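4/2/26

Workshop notebook, Trenent child records desk

In at 8:15. Heating was off in the back room again, so I worked at the front table until lunch. Erasto Barasa came in just before nine with the second half of the Rotich boxes. Mutua Rashidi is away until Monday and has left a note on which files he has already read. I have copied it inside the front cover of this book.

Today's job was the unclaimed child file, the one indexed under Hustwood. To recap for anyone picking this up cold: a boy of three or so was found on a bench in the Hustwood bus station in July 2000. He had a bag with a change of clothes and half a packet of crackers. He gave a first name, which the station clerk wrote down two different ways. He went to a foster family within the week and was adopted two years later. He is a grown man now and has asked us, through the adoption agency, to find out what was done at the time to trace his parents. He has not asked us to find them. I want to keep that distinction in view, because the file keeps pulling toward the second question.

File number is 1206. The cover sheet says 60 pages. There are two sequences of page numbers, one in pencil and one stamped, and they disagree from page 14 on. Erasto thinks the stamped run is later, done when the police papers were merged with the welfare papers. I agree. We will cite by stamp and give the pencil number in brackets where it differs.

Read through the morning. Notes:

The first police statement is from the clerk who found him. It is clear and short. She noticed the boy around the time the evening bus came in, took him to be with a woman at the ticket window, and only went over when the woman left without him. She asked him where his mother was and he pointed at the road. She waited before calling it in. In the statement she gives the wait as "a while." A later memo by a different hand turns this into "over an hour," with no source given. Someone has then underlined "over an hour" in red, and every summary after that repeats it. I can't find anything behind it. In our write-up we should quote the clerk and leave the memo figure for a footnote.

The second statement is from a bus driver, taken nine days later. He remembered a woman with a small child getting on at Trurholm but would not say it was the same child. The interviewer seems to have wanted more than he would give. There is a follow-up page with one question on it and a blank space below. I would guess he was never called back, but a page may be lost. Marked as open.

Newspaper appeal: we have the draft and the invoice but no printed copy. The draft has a description of the clothes that does not match the property list. Draft says blue sweater, list says green jacket and no sweater at all. Erasto will look through the local paper on film next week to see which one ran. If the wrong clothes went out in the appeal, that matters to our man's question and he should be told plainly.

Lunch 12:30. Erasto and I talked about how to lay out the report. He wants a timeline first and the commentary after. I had been writing it the other way around. His way is better for someone reading it about their own life, so I have started again on that basis.

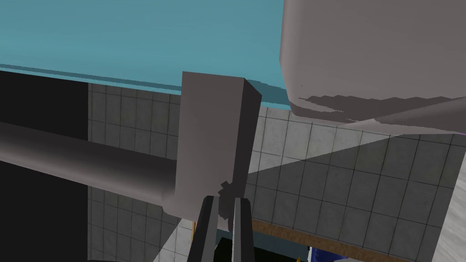

Did the police ever check the hospital birth records for the district?

They checked one hospital, at Trurholm, and only for the year they took to be his birth year. The letter is stamped page 31, and the reply on page 32 lists no match under either spelling of the first name. Hustwood and Rotich both had maternity wards then, and I see no letter to either. His age was a guess by the doctor who examined him, who put it at "two and a half to four," so a one-year search was too narrow in any case. This goes in the report as a gap. I have not tried to say why it happened.

Afternoon. Started on the welfare side. The handwriting is harder but the notes are fuller. The first social worker visited the foster home every week for three months and wrote down what the boy said, in his own words where she could. He talked about a dog, a blue door and someone called Nana. The police papers do not mention any of this. Either it was not passed on or it was passed on by phone. I have typed up all of her visit notes in full, since they are likely the part he will most want to read. Need to ask the agency whether they want these sent along with the report or given to him in person. My own view is in person, with the support worker there.

One thing to correct from last week. I wrote that reference 3705 was a court number. It is the foster placement number. The court order has no number on our copy, only the date and the judge's initials. Please strike the earlier line if you come across it. I have changed it in the index but not on the typed list.

Names: two private people appear in the file who were looked at briefly and ruled out. One was a woman whose own child turned out to be at home with his aunt. Neither had anything to do with the case. I am taking both names out of the version that goes to him and keeping them in the sealed copy. Mutua did the same on the last one and the agency was happy with it.

Scanning: got as far as page 44 stamped. Pages 38 and 39 are stuck together along the left side. Did not force them. Left them in a folder on the top shelf with a slip on it. Please don't try steam. We lost a corner that way in the winter.

To do:

Erasto: film search for the appeal, and the Trurholm bus timetable for that summer if the library has it.
Mutua: second reading of the clerk's statement against my typed version. Check both spellings of the name.
Me: write to the agency about the visit notes. Ask the records office about birth registers for Hustwood and Rotich, up to 2000. Finish scanning from page 45.

Phoned the records office at 4:10 and got the recording. Will try again in the morning. Boxes locked, key back in the drawer. Out at 5:20.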